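Getting Stains Out of Carpet Without Losing Your Mind

I have lived with carpet my whole adult life, in rentals mostly, and I've spilled pretty much everything on it. Coffee, curry, candle wax, a whole jar of beet juice one July (don't ask). So these are the things that work in my house, in no special order.

Blot, don't rub! I know you've heard it before, but I still catch myself scrubbing away like I'm cleaning a pot. Grab an old white towel, fold it up, and stand on it. Your body weight does a much better job than your arm will. Keep moving to a clean part of the towel until nothing more comes up.

My everyday mix is 200 ml of lukewarm water with a small squirt of clear dish soap, and I mean small. Too much soap is how you end up with that crunchy patch that grabs dirt for months afterward. Dab it on, leave it for 5 minutes, blot, then go over it with plain water and blot again. Try it in a closet corner first if you don't know what your carpet is made of, and skip it altogether on wool you care about.

For candle wax, my neighbor Hema Amin showed me the ice trick. Put a few cubes in a sandwich bag, set it on the wax till it goes hard, then crack it off with a butter knife. Whatever's left comes up with a warm iron over a brown paper bag. Keep the iron low and keep it moving, please. Synthetic carpet melts, and I have the shiny spot in the hallway to show for it.

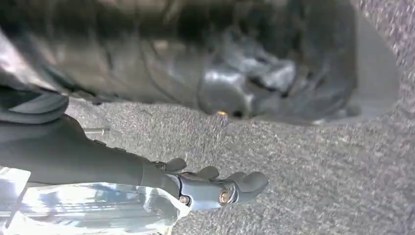 Speckled gray carpet, my favorite kind for hiding crumbs.

If you're picking new carpet and you have kids or a dog, go for flecks! Plain beige shows every single thing, and plain dark shows every bit of lint. I had cream in my last place and I vacuumed constantly.

Smells are baking soda territory. Sprinkle it on dry carpet, leave it for 30 minutes (overnight if the dog was involved), and vacuum slowly. Check your filter afterward, that powder is so fine it clogs everything.

Furniture dents are the fun one. Lay an ice cube in each dent, let it melt, blot up the water and fluff the pile with a fork. Deep ones might need a second round the next day.

And pet hair! A rubber dish glove, slightly damp, dragged toward you in short strokes. You'll get a disgusting little roll of fluff even right after vacuuming. I do the stairs this way and empty the glove straight into the trash.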